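Buy the bench, leave the arms until later

Bitonell now sells its two-armed assembly bench in three parts: the arms and hands, the task board, and the service that goes with them. Most of the talk has been about the arms. I think the board is the better product, and that small workshops and colleges thinking about the full package should start with it.

I should say where I stand. I run the training side of a small firm that makes valve parts, and I have no deal with Bitonell or with anyone who resells its goods. We had the full package on a 60 day trial from September. We paid the trial fee like everybody else and we sent it back at the end, apart from the board, which we bought.

What is on offer

The arms are the Stustarine pair, in white casing, each with a silver hand that has proper jointed fingers. The board is called Plakberg in the price list. It is a flat white base with fixtures on it and a set of blue parts to go with them: pegs, rods, cylinders and a gear-like disk. The service is a yearly contract that covers set-up, software updates and a repair desk. You can buy any of the three alone, although the sales pages do their best to hide this.

The work itself is simple to describe. A hand picks up a blue part and puts it where it belongs. A person does it without thinking. For a robot hand with fingers it is still hard, and the smaller the part, the harder it gets. With the thin pegs the fingers hide part of what they are holding, and the last few millimetres have to be done close to the plate.
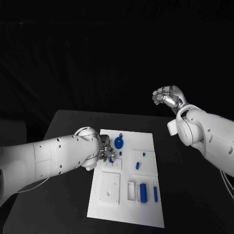 Why the board is worth the money

The board is plain and that is its strength. White fixtures, blue parts, nothing printed on it that matters. You can put it under any arm you like, or in front of a trainee with a stopwatch, and you have a fair test. We did both. Our apprentices found the slotted plate fiddly and the larger cylinder easy, and that told us something useful about how we lay out our own fixtures.

It also gives you a way to judge a seller's claims. Before the trial I had watched a good many films of robot hands doing clever things with objects picked by the people selling the hands. A board with fixed holes and fixed parts takes that choice away. Either the peg is in or it is on the table. I would like to see every firm in this line show its hands working on a board like this one, at normal speed, with the failures left in.

There are faults. The loose parts have no tray of their own, so they live on the board or in somebody's pocket. We lost one peg in the first week and the replacement took 17 days. The parts list uses codes that do not match the packing slip. These are small things and could be put right in an afternoon.

Why I would wait on the arms

The Stustarine arms are well made. They move smoothly and the hands close gently, and at no time in the trial did I worry for the people standing near them. My doubt is about what a small buyer gets from having two of them.

A second arm earns its place when a job needs one hand to hold and the other to work. Most of the tasks on the board do not. For long stretches one hand did the fitting and the other stayed up out of the way with its fingers curled. You are paying for both the whole time. Bitonell's answer is that later tasks will use the pair together, and I believe it, but a firm of our size buys for the work it has now.

We kept our own tally on the thin peg. Out of 64 tries it went home cleanly 31 times. I am told that is respectable for hands of this kind, and I have no reason to doubt it. For a research group it may be very good. For a workshop it means somebody has to stand next to the machine, and that person could fit the peg.

The service contract

This is where I think the offer is weakest. The repair desk is staffed from Chiba, the people on it know the machine well, and every answer we got was right in the end. The trouble is the hours. We are starting our day as theirs is finishing, and a question sent after our morning break waited until the next day. The contract promises a reply within one working day but does not say whose.

A buyer should ask for that in writing, and should ask what happens to the software if the contract lapses. I asked twice and got two different answers.

What I would do

Colleges that teach automation can make a case for the full package — the students will learn as much from the misses as from the hits. Workshops should order the board, use it with whatever they already have, and ask for another trial of the arms when there is a two-handed job waiting for them. Bitonell could help by putting the board on the first page of its price list with its own price beside it.

December 2021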